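Notebook, sim bench
May 27, 2021
Re: open day at Altach, notes and follow-ups

Went over with Bouchra Nasr for the afternoon session. Most of it was the two-arm tabletop work, run in simulation on the big screen, with one real cell shown at the end. Writing this up while I still have the numbers.

Setup as presented: two arms, parallel grippers, dinner-table tasks. Plondik is their name for the scene generator. It swaps tabletops, placemats, dishes and produce between episodes and leaves the arm bases fixed. They have 1,000 episodes stored for the table-setting group and want 3,000 before they retrain. Each episode is capped at 60 seconds of sim time. Anything longer is thrown out, no partial credit.

Eugeniusz Sadowski drove the demo. He paused often, which was useful for looking at approach angles. Marble top for this one, small floral plate stacked on a white dinner plate, pear and eggplant on the woven mat.

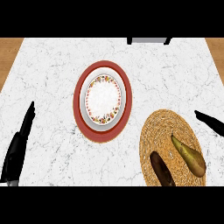 Stanisława Sowa asked whether the produce ought to be in there at all, given that the task set is mostly plates, and said she would sooner see the same plates under worse lighting. Eugeniusz answered that the lighting pass is scheduled and that the produce stays, as they want grasps on shapes with no rim. She didn't look convinced. I'm with her on the lighting. Everything we were shown was bright and even, and our own bench is neither.

Points to check against our setup:

Stacked plates. Their contact model treats a stack as separate bodies with friction between them. Ours welds the stack until first contact, a shortcut from February that I would like to take out.

Off-centre stacking. Theirs is randomized per episode. Asked for the range, was told it's in the config. Naveed Abbasi to send the file.

Pear. Mesh is a convex hull, so the neck comes out thicker in collision than in the render. Fingers will stop short. Same fault as we had with our squash.

Eggplant. Low friction value, rolls when nudged. Didn't get the coefficient.

Arm-to-arm clearance. They hold 5 cm between the links at all times. We run tighter and pay for it in aborted runs.

Real cell (Andura) was only on for the last part. Same grippers as in sim, plain grey table. The colour of the emergency stop housing has been changed and the cable run is tidier than on our last visit. No cycle times given out.

To do: unweld stacks on a branch and rerun the plate set. Ask Bezawit Wubshet if the Rutkowska meshes can be decomposed without redoing the textures. Return the visitor badge, still in my jacket.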